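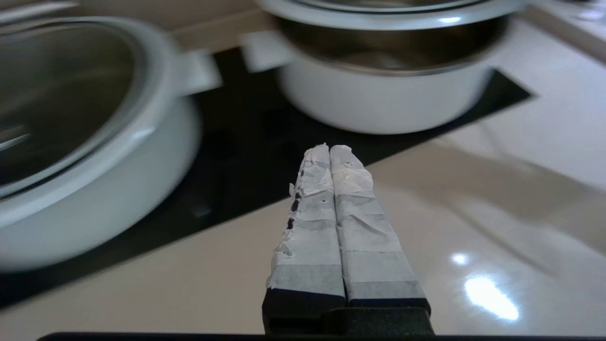 Effect of Fingertip Covering on Pot Handling in a Kitchen Manipulation Task

Student Project Report
Author: Chiharu Sugawara
Project group: Barros

1. Background

The Barros group studies household manipulation with a parallel gripper and a camera mounted at the wrist. Earlier student work in the group trained a policy named Bitus to move cookware on a kitchen counter. Its most common failure was slipping at the handle. Enameled handles are smooth and short, and the bare fingers of the Redov gripper gave little hold on them.

The present project asked whether a covering of ordinary tape on the fingers would reduce slipping, and whether a policy trained with bare fingers would still work once their appearance had changed. The second question matters because the fingertips are visible to the wrist camera at all times.

2. Setup

All trials were carried out at the Bornanlow test kitchen, on a black glass cooktop set into a beige counter. Two white pots with side handles were used. Both fingers were wrapped in several layers of white tape, from the gripper body to the tip. The wrap was applied by hand and was not made uniform between the two fingers.

3. Method

The training set consisted of 542 demonstrations recorded by teleoperation. Of these, 500 were used for training and the remainder were held back for validation. Two policies were compared. The first was trained only on demonstrations with bare fingers. The second used the same number of demonstrations, divided evenly between bare and taped fingers.

Each policy was tested in 90 trials with taped fingers. A trial was counted as a success if the gripper closed on the handle, moved the pot to the marked position and released it without contact with the other pot. The starting positions were fixed in advance and were the same for both policies.

4. Results

The policy trained on both finger types succeeded in 63 of 90 trials. The policy trained on bare fingers alone succeeded in fewer than half. Most of its failures came before contact — the gripper stopped short of the handle or closed beside it.

Slipping after a completed grasp was rare under both policies. Most of the remaining failures of the mixed policy occurred when the two handles overlapped in the camera view. In those trials the gripper approached the gap between the pots and did not settle on either handle.

5. Limitations

Tape wear was not measured. Tears and frayed edges change both the grip and the look of the fingertips, and the order of trials was not randomized with respect to wear. Glare on the counter was also left uncontrolled. A repeat of the study should record the condition of the wrap before each block of trials and should include pots with darker handles.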